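Machines and Chores, Unit 4 handout: Can It Clear the Table Yet?
Prepared by Szu-yu Ho for the evening section
Updated Feb 27, 2022

Please read this before we meet, and bring it with you, because I'm going to refer to it a lot and I never print enough copies. Last time we talked about washing machines and floor sweepers, which do one job inside a space built to suit them. This unit is about the other kind of chore, the kind where the machine has to come to your table and deal with your dishes as they are.

Our working chore for the whole unit is one plate on one table. Keep it in mind whenever the reading gets lofty. 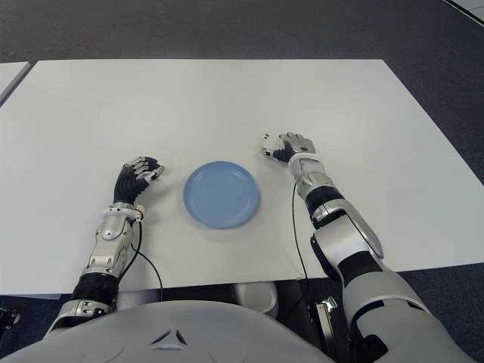 The plate between two hands, and then four fingertips up close:

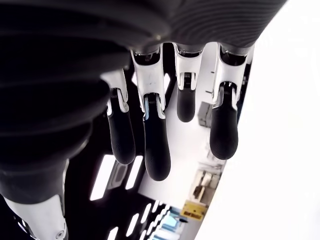 Li-hua Poon wrote in the margin of the draft I passed around that her four-year-old nephew clears his own plate every night, badly, and that she would like to know why we should be impressed by anything less. I've left her comment in because it's a fair one and I'd like you all to argue with it. My own first try at an answer goes like this. The nephew has had four years of practice at picking up everything in sight, he has skin that tells him when something is slipping, and if he drops a plate he looks at you and then learns something. We tend to leave all of that out when we say a job is simple enough for a child.

1. Why a plate is hard

Try this at home tonight, with your own plate and nobody rushing you. Lay it flat on the table and pick it up slowly with one hand, paying attention to your fingers. Most people find they slide the plate toward the edge, or tip up one side with a fingernail, or squeeze the rim and rock it until a fingertip gets underneath. (I do the fingernail one. My husband slides, and has chipped two plates doing it!) A flat plate gives you very little to hold, and so the lifting has to begin with some small trick.

A cup is much kinder, and so is a bottle. When you see a demonstration of a machine tidying up, notice how often the things being tidied are tall and how seldom they are flat. I don't say that to be mean about the demonstrations, some of which I enjoy very much, but it's a good habit for anyone reading about this field.

2. Hands or tongs?

There are two camps, more or less. One says that our homes were made for hands, so the machine ought to have hands, with several fingers and as much bend in them as we can manage. The other says that every joint is one more thing to control and one more thing to repair, and that a pair of good tongs will do most of the work in a kitchen.

The reading from the Larnia project leans toward hands, and the one from Evier leans toward tongs, or at least toward suction cups, which the writer is plainly very fond of. Read them in that order. For Evier, you can skip the section on pricing.

Some points to look for in both:
Fingertips. What are they covered with, and does the writer tell you how they wear?
Two arms. Does the second arm do something useful, or does it wait?
Touch. Can the machine feel a slip, or does it only look for one?

3. How to read a success figure

Kane Trevaskis shared his log from the bench at Dudatby, and I'm grateful, since people usually only share the good days. He ran 110 tries at moving a plate from a table to a rack and got 48 that he was willing to call clean. Those two numbers sound poor, and then you read his notes and see that he was strict: a plate that landed crooked counted as a miss, and so did any try where he had to step in.

Compare that with the Lo report, which mentions 500 tries and calls nearly all of them successful. Turn to the appendix and you'll find that the plate always started in the same spot, with its rim already raised on a small stand. That's a perfectly good experiment! It answers a smaller question than the one on its cover, and I want you to get comfortable spotting the gap.

4. The shop floor

Shops and warehouses have gotten further than homes, and the reason is mostly arrangement. You can move the shelves, paint lines on the floor, and order every bin in the same size. Hoi-yan Tu will visit in the second hour to talk about packing stations, where she has spent 21 years, and she has warned me that she has strong feelings about tape. Please come with a question for her.

For next time

Write a page on one chore you did this week. Break it into steps as small as you can bear, and mark the step where you think a machine would get stuck. Solomiia Yatsenko did folding a fitted sheet last November and we still talk about it, so feel free to be ambitious, but drying a spoon is fine too.

Papers can go in the tray by the door or in the class folder. If you're going to be late with yours, just send me a note.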